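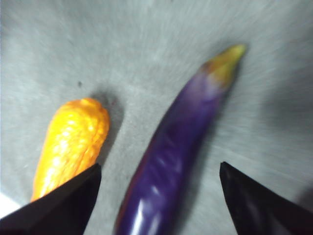

Cooking in a Small Kitchen
Handout 2: Roasting eggplant and pepper in a toaster oven
Notes by Eftychia Fragkou

Please read before the Wednesday class. The recipe at the end is the one we will cook together, in pairs. Last week we spoke about knives and boards and I will not repeat it.

Which eggplant

In the shops you will meet two families of eggplant. One is the big round or pear-shaped kind, with thick skin and often many seeds. The other is long and narrow. For a toaster oven I prefer the long one. The flesh is thin everywhere, so the heat arrives in the middle before the skin is burned. It also has a milder taste and you do not need to salt it first. The salting is an old habit in my family and my mother does it still, but with the long kind I could never taste a difference.

Choose one which is firm when you press it with the thumb. The skin should be shiny. It is normal that the color becomes paler near the stem, and on many long varieties the cap is green or yellow-green and not dark. This is the variety and not a sign of age. Signs of age are soft places, brown spots which go inward, and a cap that is dry and comes away easily.

A long eggplant can be longer than your rack. Measure it against the rack before you turn on the heat. If it does not fit, put it corner to corner, and if it still does not fit, cut it in two across the middle. Do not bend it.

Which pepper

Some orange and yellow peppers have a very wrinkled skin. Students sometimes leave these in the box and take the smooth ones, thinking the wrinkled ones are old. There are varieties that grow wrinkled. A fresh one feels hard and a bit heavy, and the color is strong. An old one feels like soft leather. So use your hand to decide.

Attention: a wrinkled orange pepper can be sweet and it can also be very hot, and the eye cannot tell you this. Read the label or ask the seller. If there is no label, cut a very small piece from the end far from the stem, touch it to the tongue and wait a little. Wear gloves if you find it is hot. Do not touch your eyes, also not after you washed the hands one time.

A wrinkled skin keeps sand in the folds. Wash it under running water and rub with the fingers. Dry it well with a towel, especially in the folds.

Before heating

Look inside the oven. Old crumbs will smoke. Check that the wire rack is level and goes in to the end. Leave free space over and behind the oven, and take away paper, towels and plastic bags from the counter near it.

Prick the eggplant with a fork on all sides, six or seven times. I had one burst in Katsaros when I was teaching there, and to clean the glass took longer than the whole lesson. The pepper also needs a small cut near the stem, so that the steam can go out.

Put a tray or a piece of foil under the rack to catch the juice. Oil is not necessary when the vegetables are whole. If you cut them, brush the cut side with a little oil.

Heating

Read the markings around the knobs before you turn anything. It sounds like a thing for children, but ovens of different makers do not put the same thing on the same knob, and the numbers are often small. Heat the oven empty first, at the temperature on your class card.

Place the eggplant and the pepper side by side with some space between. If they touch each other, they steam there and the skin stays tough. Keep them away from the heating elements.

Open the door by the handle only. The glass becomes very hot, and stays hot after the oven is off.
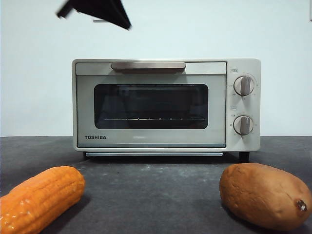
Dulce Zamudio asked after the last class whether it would not be faster to cut everything in cubes, and whether the result is the same. Yes, cubes are faster. The result is different. Whole eggplant becomes soft like cream and takes a light smoky taste from the skin. Cubes become brown at the corners and keep their shape, so they are good for pasta or for a warm salad. For today's dip we need the cream, and therefore we roast whole.

Time

The eggplant needs 40 minutes, turned once in the middle of the time. The pepper is smaller and will be ready earlier. Take it out when the skin is dark in places and loose. To test the eggplant, press it with tongs at the thickest part. If it gives way without resistance, it is ready. If one end is still firm, close the door and wait five minutes more.

Put both in a bowl and cover it with a plate for ten minutes. After that the skin can be pulled off with the fingers. With a wrinkled pepper some small pieces of skin will remain in the folds. Leave them, they do no harm. Do not rinse under the tap, the taste goes with the water.

Recipe for one pair

600 g long eggplant
one orange or yellow pepper, sweet
one clove of garlic
two spoons of olive oil
juice of half a lemon
salt
a little parsley

Roast and peel as written. Chop the eggplant with a knife, not in the blender (the blender makes it gray and like glue). Let it stand in a strainer for a few minutes. Chop the pepper smaller than the eggplant. Crush the garlic with salt, add lemon and oil, mix everything. Taste it warm and taste it again when it is cold, because it will need more salt.

To prepare for next time

Write down the time your vegetables really needed at home and bring the note. Tín Phan and Kyriaki Gkikas have the strainers from last week, please bring them back. Who wants to cook with a hot pepper brings own gloves.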